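The Fasness Toilet Brush and Holder

White cup, gray handle, stiff bristles

I get more email about toilet brushes than you might think, and most of it boils down to one question: is there one that doesn't turn gross after a month? The Fasness is my answer, and I am very happy to have it back in stock. We sold out in the spring and the new batch from Nellatus has finally landed in our Kerkbridge shop, so if you were on the waiting list, go ahead and order!

Let me tell you why I like it so much. The trouble with most toilet brushes is the cup they live in. You finish scrubbing, you give the brush a shake, you drop it back in, and whatever water is left on it runs to the bottom and sits there. Go away for a week in July and you come home to something you don't want to look at. The Fasness cup has a row of slots molded into the side, so air gets in and the brush gets a chance to dry out between uses. It's such a simple idea, and I wish more makers would bother with it.

Then there's the flap. The cup has a wide curved cover on it that swings out of the way as you lift the brush and comes back when you put it down again, which keeps the bristles out of sight when company comes over. I was a little suspicious of this at first (moving parts near a toilet, really?) but I've had the same one at home for a good long while now and it still swings the way it did on day one. It wipes clean with a damp cloth, and there are no deep corners for gunk to hide in.
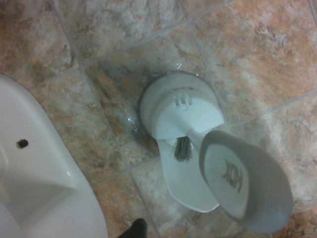
The bristles are short and stiff, and I mean properly stiff. If you've been using one of those big soft pom-pom brushes, you'll notice the difference right away. A soft brush pushes water around and smears things. This one scrubs. The head is small enough to get up under the rim, too, where the hard water line likes to start. We have very hard water in Kerkbridge, so I speak from experience - I used to go through a bottle of descaler a month and I've cut way back.

I also want to say something nice about the handle, because handles on these things tend to be an afterthought. The shaft is slim and white and it ends in a big, rounded oval cap, dark gray with a lighter gray panel set into it. There's plenty to hold on to, even with rubber gloves on. My own hands are not what they were, and a thin stick of a handle is hard for me to grip when I'm bearing down on a stain. With this one I can get my whole palm over the end. The gray is a good choice as well. It doesn't show every fingerprint, and it goes with most bathrooms, from plain white tile to the peachy marbled stuff so many of us inherited from the last owners and have grown fond of.

What's in the box

One brush, one holder with flap, and a folded card with care instructions. It comes assembled. There's nothing to screw to the wall and no sticky pads, you just set it on the floor next to the toilet. It's light, being plastic, so if you have a dog with a wagging tail or a toddler on the loose it will go over now and then. Mine does. I pick it up, wipe the floor, and carry on. If you want something that stays put no matter what, take a look at the Dervishi, which has a weighted base and costs a bit more. It's a fine brush, though the bristles are softer and there are no air slots in the cup, so you'll want to empty it more often.

Keeping it clean

Rinse the brush in the fresh flush when you're done scrubbing. Then trap the handle under the seat with the head over the bowl and let it drip while you do the sink. Put it back in the holder once it has stopped dripping. Every couple of weeks, take the brush out, fill the cup with hot soapy water, let it stand for 15 minutes, pour it down the toilet, and dry the inside with a paper towel. Mind that you don't fill it past the slots or you'll have wet socks.

Please don't put either piece in the dishwasher. People ask! And go easy on straight bleach, which makes the bristles brittle over time. A splash of it in water is fine.

Price and delivery

The set is $15, and shipping inside the country is $5 no matter how many you order. A replacement brush without the holder will be available later in the year. We brought in 200 sets this time, and I've asked Nellatus for another batch so we don't run dry again.

If you manage a rental place or a small inn and you need a whole stack of them, write to me before ordering online. I can usually work out a better price, and I'll pack them in plain cartons so you aren't breaking down a mountain of little boxes.

Returns are easy. If it shows up cracked or the flap sticks, send me a note and I'll mail out another one. You don't need to send back the bad one. If you just don't like it, I can take it back as long as it hasn't been used, for reasons I'm sure you understand.

One last thing for those of you who bought the older style: the new brush does fit the old holder. I tried it myself at the shop counter, and it drops right in. The flap on the old one sits a touch lower, so give the handle a small turn as you lift and it'll come out clean.

Page updated 25/06/2021

Shared 1,400 times - 15 comments

Contact us | Shipping and returns | Copyright 2021 Kerkbridge Home Goods | Back to top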